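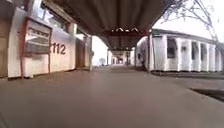 Kamlesh Uniyal would rather talk about the roof than about himself. When I asked how long he has looked after the walkways at Banura, he answered that the roof was there before him and he hopes it will be there after him, and then he wanted to know if I had brought other shoes.

Banura is a residential training center, and its low white buildings are connected by covered paths. People who live there call every one of them "the corridor," and this makes it difficult to ask for directions. Uniyal has a different name for each. The one where we walked he calls the Long Side.

"A visitor thinks a roof like this is for rain," he said. "Yes, it is for rain. But we have more months of sun than months of rain. In the afternoon you will see everybody walking under the sheets, also the people who could go faster across the open ground."

The canopy is made of corrugated sheets. Uniyal told me that the length of the Long Side is 329 steps, and that these are his own steps, so I should not print it as a measurement. He walks it 2 times on most days, the first time before breakfast, when it is quiet enough to hear if a sheet is moving.

I asked him what he listens for.

"A loose sheet has a small voice. Tik, tik. If you hear it in October, you fix it with one screw. If you wait for the big winds, you will need a ladder, four men and a new sheet."

The sheets come from a supplier in Kandpal. For some years the center bought them from another firm, Atell, and Uniyal still has 66 of those in the store, which he uses for sheds. He has nothing against them, he said, but the ribs have a different spacing and the two kinds do not sit well together.

We stopped beside one of the window air conditioners. It rests in a rust-red metal frame that has its own legs, and I wanted to know why the weight was not simply left to the wall.

"The wall is strong, but the window is not," Uniyal said. "The machine shakes all summer. After some years the opening becomes bigger, and then the lizards come in, and then the people in the room come to me."

The room numbers are painted directly on the white walls, in dark red and quite large. Before, there were small plates, and Uniyal was against changing them. Now he admits that the paint is better for a person who arrives at night with a suitcase. His complaint is about the color of the walls, which must be done again more often than he would like. He uses a paint called Dralum and keeps one open tin for the marks that bags and bicycles leave.

The floor is his favorite part. It is plain gray concrete, wide and level, and he is proud that a trolley with full water cans can be pushed along it with one hand. Twice he was asked to put tiles. Both times he invited the person to walk on wet tiles at the kitchen entrance, and the subject was closed.

Before I left, I asked what he would change if there was money for only one thing. He thought about it until we reached the next doorway.

"Lights," he said. "Between the kitchen and the last rooms there are two places where it is too dark after dinner. I have written it in the book already."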